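Minutes of the monthly meeting, Rivadeneyra Repair and Sorting Room
December, 10 a.m., in the front room

Present: Marleny Quintero (chair), Ruth Cabrera (minutes), Plavard, Jullau, and four members from the evening group.
Apologies: the two members who look after the shelves.

The minutes of the previous meeting were read and accepted, with one correction: the drawers for small electrical parts are under the window and do not stand beside the door.

1. The yellow table

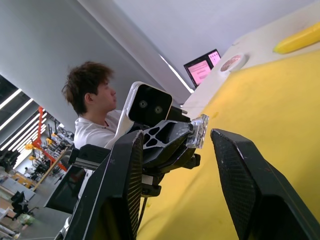
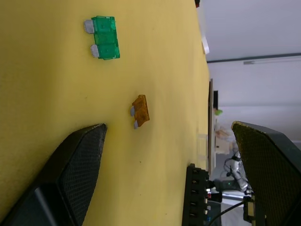

The yellow table, with a small dish and a biscuit-like item near it in the first picture, and two blade fuses on the yellow in the second.

2. Small parts on the table

Marleny opened the subject of the fuses. The green one and the smaller orange one were lying on the yellow top with nothing under them, and she asked whether we want to continue in this way. Plavard said that the yellow is good for the work, as clear plastic parts of this kind are easy to see on it. He would not like to lose this. Jullau agreed about the colour but reminded us that a small fuse can roll under a hand or a sleeve and then it is found only when somebody sweeps.

There was a discussion about trays. Ruth proposed shallow trays from Filetport, who sell them in packets of 36. The price is 700 for the packet in our currency, delivery included. One member thought that this is too much for plastic trays and that lids from old jars do the same work. Another member answered that lids are round and do not stand well next to each other in the drawer. After some time it was agreed to ask Filetport if they sell a smaller packet.

Agreed: Ruth will write to Filetport before the next meeting. Until then, parts may lie directly on the yellow, but only those which are being sorted at that moment.

3. Sorting of the blade fuses

Jullau presented the proposal which was sent to members last month. Fuses will be sorted first by size and only after that by colour. At present we sort by colour first, and for this reason large and small ones come together in the same drawer. He found this very slow when he was looking for a small fuse for a member's car.

Marleny asked who will make the new labels. Ruth has a label machine at home and offered to make them. She asked that the words on the labels be decided first, because she has already made one set twice. The wording will be "Blade, large" and "Blade, small", with the colour written below.

It was also asked if fuses which were already used should be kept. Plavard's opinion is that every fuse must be looked at and tested before it goes in a drawer – a used one looks very similar to a new one when the light is poor. This was accepted without a vote.

Agreed: new order of sorting from next month. Jullau will move the drawers.

4. Food near the work

Marleny said she does not want to be strict, but the dish was standing very close to the cloth, and in her opinion food and small metal parts should have more distance between them. Two members said that the white part of the table has always been the place for plates and that it is comfortable to have it near. Ruth suggested the window sill. Plavard does not like the window sill, he puts his lamp there.

After discussion the white part stays as it is now, with the condition that hands are washed before going back to the parts. A new bar of soap is needed.

Agreed: Marleny buys soap.

5. The cloth

The yellow cloth has many folds, and Jullau asked if it can be made flat before a session. Small things stop in the folds and are not noticed. Ruth will take the cloth home and iron it. She asked if clips can be bought for the corners, and Marleny believes there are 7 clips in the tool cupboard, left from the summer fair.

One member would like a second cloth so that one can be in the wash. This was left for the spring.

6. Other matters

The key of the tool cupboard is again difficult to turn. Plavard will bring oil.

Members are asked to put the chairs back against the wall when they leave.

The meeting closed at 11.40. Next meeting in January, same time, same room.

Minutes written by Ruth Cabrera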